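3.2 Sorting on the cart

The second part of the study looked at what people do with a cart that has more than one place to put things. In the first part (Section 3.1) every worker used a flat-topped cart with a single bin, and the clearing of a table was recorded as one act: an item left the table and went either to the bin or to the top. With the divided cart this coding was too coarse. Items were set down in one place, moved, and set down again, and much of the work took place on the cart itself after the table had been cleared.

The cart used at the Vunura site is a stainless-steel model with a tray top. Raised partitions split the tray into four compartments of different sizes. Fabric bins hang at the two ends. The supplier, Bianchini, ships the cart without labels, and the site had not added any. Staff were told only that cups go back to the kitchen and that packaging is thrown out. Everything else was left to habit, and this was the main reason for choosing the site over the Pustari cafeteria, where a printed sorting guide is fixed to each cart.

We separated three kinds of placement. A holding placement is one where the item is put down in any free space and moved later. A sorting placement is one where the item joins others of its kind. A final placement is one where the item goes into a bin or is handed over at the kitchen counter. The coder, Nives Negri, marked each placement at the moment the item was released. Where the hand stayed over the tray and the item was not let go, no placement was marked.

Figure 2 shows the tray partway through sorting. A crumpled pale green package lies in the large left compartment with a darker green wrapper close by, and most of the metal around them is bare. The mug stands in the small middle compartment behind some pale crumpled items. A light green paper packet is in the lower right compartment. Under our coding, the packet and the two green wrappers are packaging held in separate places, and the mug shares its compartment with material of another kind. 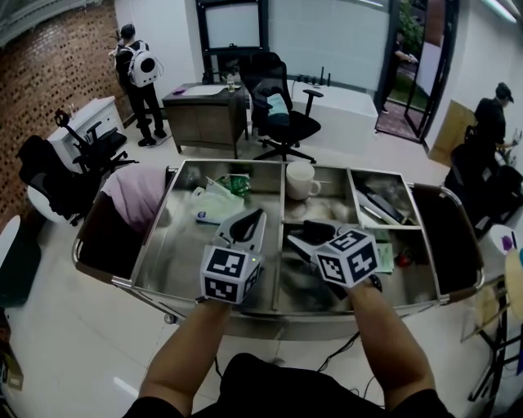
Figure 2. Divided cart with items in the tray and fabric bins at both ends.

3.3 Use of the compartments

Workers did not treat the compartments as equal. The large left compartment was used first in most rounds, and it took packaging more often than anything else. Soft packaging spreads out once it is released, and workers seemed to allow for this by giving it the widest space. The small middle compartment was the usual place for cups and mugs. Several workers said in the interviews that a mug feels safer with a partition close on either side while the cart is rolling. One added that she puts it at the back so that her sleeve does not catch the handle.

The two compartments on the right were less settled. Long or flat items were often laid across the upper one, sometimes on top of each other, and small loose items ended up in the lower one. Workers described the lower right compartment as "the one for things I haven't decided on." Items placed there were moved again more often than items placed anywhere else on the tray.

Mixed compartments were common. A cup and soft waste would be set down together when they came from the same table, and the waste was picked out later. This added one holding placement per item but shortened the time spent at the table. Workers who cleared quickly tended to do more sorting afterward, in the corridor or next to the kitchen door. Workers who sorted as they went had less left over at the end of the round.

The bins were used late. We had expected packaging to go straight into them, as it did with the single-bin cart at Trusex, but the tray came first in most cases. Two workers explained that they check wrappers and packets for leftover contents before throwing them out, and that the tray gives them a surface to do this on. Others said they preferred to empty a compartment into the bin in one go. Cloths were also hung over the bin rims during rounds, and a worker who had done this was slower to use that bin.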